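November, bench notes, burger station

Started 9:40. Today only the holders and how the food stands in them. Anika wants the layout fixed before Ezekiel orders more parts from Skokari.

The rails are set on the white table one behind the other, with the same gap between them. I measured the gap two times, 100 mm both. Ingrid thinks it is too much, but with less I touch the next rail with my knuckles when I refill.

Buns: the halves stand better if they are a little toasted. Fresh ones bend in the clip and lean over after some minutes. Anas says to try the Pennington buns, they are firmer. I will ask for one bag – not a full box as last time.

Patties: no problem to stand, they are stiff enough. But they leave marks on the clear plastic, and the marks come off only with warm water and soap. The dry cloth makes it worse. To be wiped after every round, please, also if it is late.

Clips: the white ones from batch 194 are all right. One was tight, I filed the inside edge.

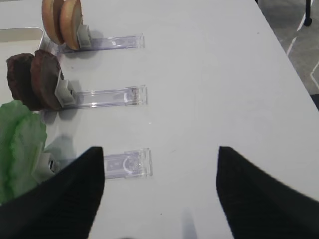
Buns in the top holder, two patties in the middle one.

Still open: a label for each rail, so everybody loads in the same order. Verna has the label printer at her desk. Also the end stops, are they high enough? I would add 2 mm, but Ezekiel should decide.

Stopped at 12:15, rails washed and left to dry by the sink.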